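Keren Floor Pickup Kit -- two-arm tidy-up package for research labs

In stock. Ships from the Nandari warehouse. Price on request, ask for the lab rate.

What it is

Two arms, two grippers, head camera, mounting plate, cables, and the Zestar recording software. Plus the pickup method our own team uses, written up so you can run it yourself. Made for groups working on household cleanup from demonstration. Not a consumer product, please don't order it to clean your house.

What's in the box

Two Keren arms, white, left and right matched
Two-finger grippers, fitted
Head camera and bracket
Mounting plate, fits the Valdebenito mobile base (base sold seperately)
Power and data cables, 5 m
Zestar license, one lab, no yearly fee
Method notes, printed and PDF

The method, short version

Most pickup policies get trained on rigid things. Blocks, cups, cans. Then they meet a chip bag on carpet and the fingers close on nothing. Wrapper slides, or folds flat, or the gripper drags it along and thinks it has it.

Ours splits the job in two. First stage picks a target and an approach side from the head view. Second stage does the last 4 cm slowly, with finger position fed back in, and is allowed to give up. The giving up matters. If the fingers close further than they should for that item, the arm opens, backs off and picks a new approach side. Earlier versions had no way out and would carry an empty gripper all the way to the bin.

Second stage was trained by Oldřich Kadlec on 50 operator sessions, all soft floor. First stage is older and comes from Danuta Sobczak's work on target choice in cluttered rooms. Weights for both are included.

What we found

Failed grasps on thin wrappers dropped by some 40 percent against our one-stage baseline, same rooms, same operators. Bottles hardly changed, they were fine already. Crumpled paper got a bit better. Flattened foil is still the worst item by far and we would not call it solved.

Retries cost time. A run with the give-up rule on is slower than one without it, and if your metric is items per minute it'll look worse on paper. We left it on by default. Switch is in the Zestar settings under Grasp.

Carpet beats hard floor, which surprised us. Fingers can press into the pile a little and get under an edge. On tile they skate. If your test rooms are all hard floor, order the soft fingertips (see Options) and expect to collect some sessions of your own before the numbers look like ours.
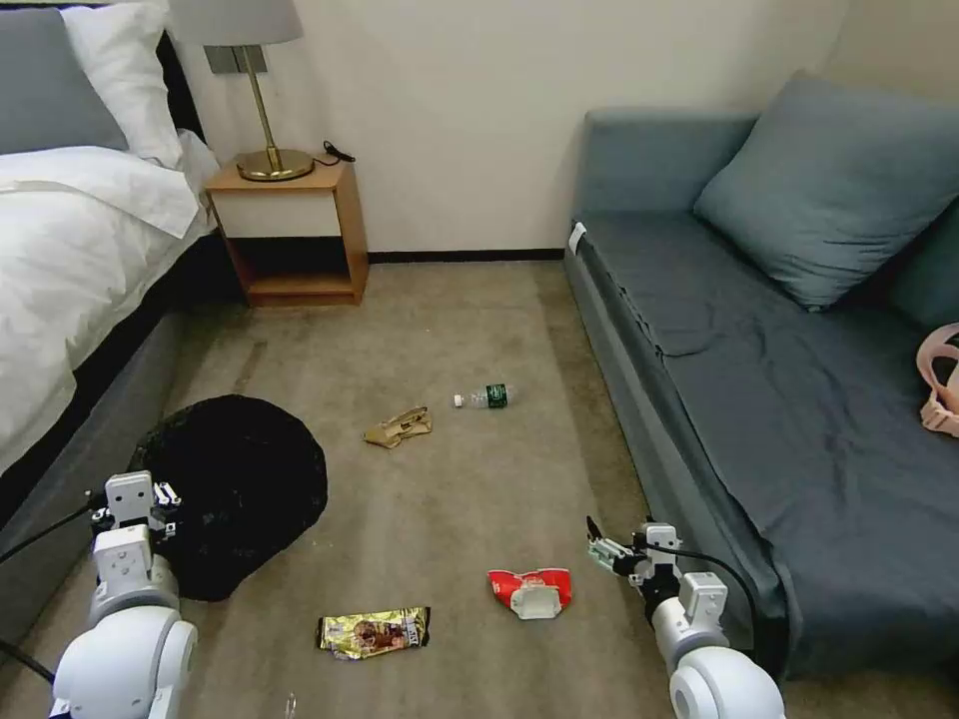

Does the kit decide by itself which arm goes for an item?

The first stage chooses the arm, based on reach and on which side the approach is clear, and you can override it by locking a run to left or right in Zestar.

Room setup notes

Furnished rooms, please. Policies trained in a bare lab did poorly next to beds and sofas, mostly from arms swinging wide. We lay out bottles, wrappers and paper on the carpet between the furniture and change the layout every run. Keep lighting the same within a session, change it between sessions.

Route cables before you start, not after. Leave slack at the wrist. A tight cable shows up in the data as a twitch near full reach and the policy will happily learn it.

Options

Soft fingertips, pair
Spare gripper, left or right
Cable set, longer run, made to order
Remote setup call with one of our engineers -- book early, August is already full

Known issues

Clear plastic in low light gets missed by first stage. Fix in progress.
Give-up rule triggers too often on very small items. Raise the finger threshhold one step.
Zestar won't resume a session if the camera is unplugged mid-run. Start a new one.

Returns

Unopened kits only. Opened grippers can be swapped if faulty, not returned. Write to the Keren desk with your order number first -- parcels without one sit on the shelf.

Page updated 14 June 2022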